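## Week 5: Collecting demonstrations

A policy trained by imitation only knows what its examples contain. Before the Wednesday lab, read the Motness handout on action spaces and bring your group's task sheet.

Each group records 16 practice episodes, which are thrown away, and then 20 that count. The full course set, named Garside, stood at 574 episodes at the end of last term. We want 2,000 before anyone trains on it seriously.

Two views are saved for every episode, one from the wrist and one from a fixed camera beside or above the bench. The wrist view is good for the last few centimeters before a grasp. The fixed view shows the arm against the bins.
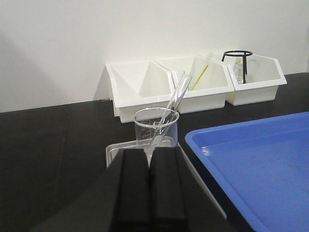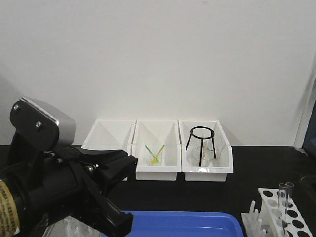
Clear glass is hard for both. Edges show up mainly as highlights, and against white plastic they can nearly vanish. Don't fix this with extra lamps - the test conditions won't have them.

**Rules for an episode**

- Start from the home pose with the gripper open.
- One task per episode. Stop recording when the object is released.
- Move at a steady pace. Long pauses teach the policy to pause.
- If you miss a grasp and recover, keep the episode and tag it `recovery`.
- If you drop or knock over glass, stop and tag it `fail`. Do not delete it.

Vary the starting position of the target object between episodes. Last year's Vodommont set had almost no variation, and the trained policy reached for the same spot wherever the beaker was.

Upload to Flutura the same day. Check that both streams have the same length before you log off.

For next week: watch five of another group's episodes and write down where you would have moved differently.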